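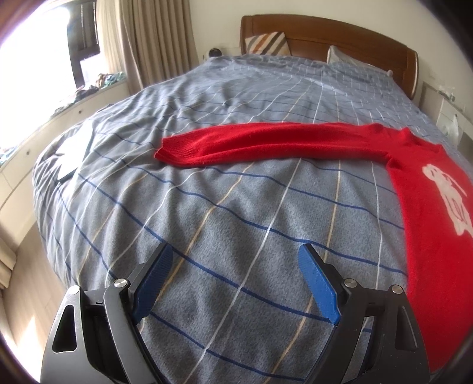
According to Thomas Bortolotti, a fabric shaver is a thing you buy once, use twice and forget in the drawer, and a good clothes brush does the same work for less money. I thought about this remark for the whole winter, and I do not agree with him, at least where knitwear is the question.

Home Shop Reviews Clothes care Contact

February 27, 2026
By the Serra household pages

The Plolleo is a small electric shaver for removing pills from jumpers, blankets and socks. I paid 59 euros, and that is a lot for a thing with one button. It weighs 309 grams with the battery inside, so the wrist gets a little tired on a big piece. The cutting head has three heights. I started with the highest and I advise you to do the same, as the lowest one made a small hole in an old scarf of mine.

On red wool it works very well. Under the arms, where the pills are always the worst, I needed two passes. On a printed part I do not use it at all, and the instructions say the same. The cup for the fluff is too small and opens too easily, and one time everything fell on my trousers.
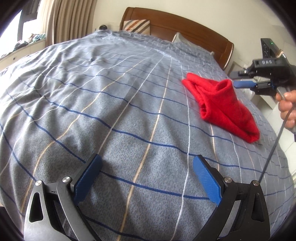

Clitby, in May. I wrote my first notes on the Plolleo while staying at my sister's flat, and I copy them with few changes. "Battery lasts 70 minutes. Noise is acceptable, but not at night. For fleecy bedspreads please go slowly, always in one direction, and pull the cloth flat with the other hand."

I also tried the Stirkero, the cheaper one. Its blades were dull after one cardigan, and spare blades are difficult to find. For the Plolleo they come in a packet of two and you change them with your fingers.

Would I buy it again? Yes, but I would wait for a lower price. For cotton shirts keep your money, there the brush of Thomas is enough.

Last updated: the part on spare blades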